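She runs the corner store on Podell Street and she does not want her name in this. Fine. Everyone on the block knows who it is anyway.

We talked at the counter, between customers, starting a bit before 7 in the morning. She opened the place 16 years ago with a loan from her aunt and a used cooler that, she says, "screamed like a cat." The cooler is gone. The aunt still comes by for milk. 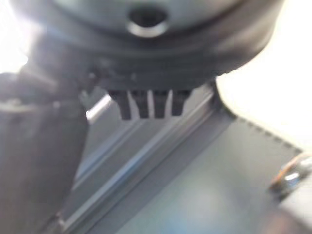
Lidcombe Neighborhood Newsletter, Small Business Desk

First question was the obvious one, how do you stay open with a Mirner supermarket two blocks away?

"You don't fight them on price. I tried. I lost money on eggs for a whole winter, and people bought my cheap eggs and then went there for everything else."

So what then. Hours, mostly. She opens before Mirner does and closes after. Credit, for a few families, in a notebook she would not let me look at. And she orders what people ask for, even one of a thing.

"A man wanted a certain mustard. One man. I got him the mustard. Now he buys his bread here, his coffee, his lottery ticket. That's a good mustard."

Rent is the part she gets loud about. It was $1229 a month when she signed, and she can still say the number without thinking. She won't tell me what it is now. "More. Write down more." The building was sold in March to a company called Alcantara and she has had 2 letters from them, both about the trash area. Nothing yet about the lease, wich runs out next year.

Is she worried?

"I'm tired, it's different. Worried is when you're young."

A delivery came in here and we lost maybe ten minutes. She signs without reading, then reads it after, then calls the guy back in from the sidewalk. Wrong count on the juice. He fixes it. They both seem used to this.

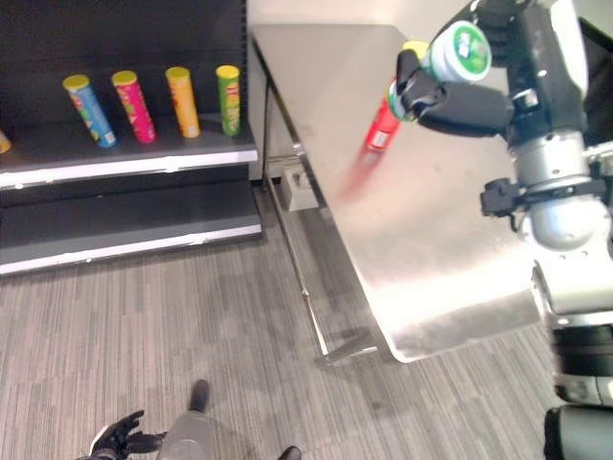

Back to the lease. She has talked to the laundromat next door and the shoe repair, same landlord, same letters. They may go in together on a lawyer. May. The laundromat owner thinks it's too early and the shoe repair guy thinks it's too late.

"I'm in the middle, like always. I say make the phone call, a phone call is free."

What sells that didn't used to? Ice, she says right away. Phone chargers. Single bananas at 40 cents. What stopped selling? Newspapers, greeting cards, "and batteries, I don't know why, where do people get the batteries now?"

Her son helped out through high school and then moved for work. She doesn't want him to take over and said so twice, the second time while bagging some one's onions. She'd like to sell it to somebody who'd keep the hours. Has anyone asked? One person. He wanted to make it a juice bar.

"On this street! I told him go stand outside at six in the morning and count how many people want a juice."

Did he go?

"He did not go."

Store hours are on the door. Closed Christmas and, some years, the day after.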